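# Navari hand-held gripper kit: questions we get

The Navari is a pair of hand-held grippers you carry around and do chores with, so that a robot arm can be taught the same chores later. We rent it out and we sell it. Most of what follows comes from the support inbox, lightly cleaned up.

**What comes in the box?**

Two grippers, two chargers, a printed marker for the top of each gripper, a bag of spare finger pads and a quick-start card that people use as a coaster. The software, Mollel, is a download. There's no arm in the box. We get asked this more than you'd think, sometimes by people who have already paid.

**Which robot arms does it work with?**

Mollel exports to the common formats, and the Laltitstead adapter plate puts the same fingers on the end of your arm. If your arm has an unusual flange, send us the drawing before you order the plate. A phone photo of the flange with a ruler next to it is not a drawing, but we've worked from worse.

**Do I need a special room?**

No. An office will do. Good light helps, and so does clearing enough space to swing your elbows. Blinds are worth having if your windows get direct sun, as the tracker is fussy about glare on the markers. Chairs and houseplants can stay where they are.

**Can I use only one gripper?**

Yes. Mollel has a one-handed mode, and plenty of jobs are fine with it: picking, placing, sorting, pushing drawers shut. Anything that involves a lid or a bag will make you wish for the other one. Singles are available to rent but we don't sell them separately, mostly for reasons of stock.
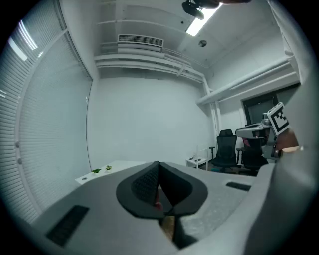 *Both grippers in use, seen from one of them. The square marker on top of the other has to stay clean and unbent.*

**My marker has a crease in it. Does that matter?**

Yes, sadly. Print a new one from the Mollel menu at 100 percent scale. "Fit to page" is the cause of a whole category of tickets in which the gripper seems to be floating a foot above the table. Use matte paper. Laminated ones look very smart and track badly.

**How long do the finger pads last?**

It depends on what you grab. Soft toys and sponges, ages. Forks, less. One school got 257 recordings out of a set before they asked for more, and they were not gentle. When the grip surface starts to look shiny, swap it. It takes a minute and a small screwdriver, which we do supply, and which you will lose.

**How many recordings do I need for one task?**

Start with 100 and see how the robot does. People hope we'll say 13. Vary where things sit on the table between takes, otherwise you'll end up with a robot that is superb at picking up a cup from one exact spot and baffled everywhere else.

**Is it tiring to use?**

After an hour your wrist will have opinions. We suggest breaks, and swapping hands with a colleague if you have one willing. The trigger spring comes in two strengths - ask for the light one if you're planning long sessions.

**Where does my data go?**

Onto your own computer. Mollel doesn't upload anything unless you turn on sync, and sync is off when you install it. If you send us a recording for support, we delete it when the ticket closes.

**Can I try it first?**

Rentals run for 3 weeks, from our workshop in Flallden. If you decide to buy, the rental fee comes off the price. If you decide not to, please send back both chargers. We have become quite attached to them.

**When are new kits shipping?**

The next batch goes out in October. Orders placed before then are filled in the order they came in, and writing to us every morning doesn't move you up the list. Changes to the delivery address can be made from your account page until the kit is packed.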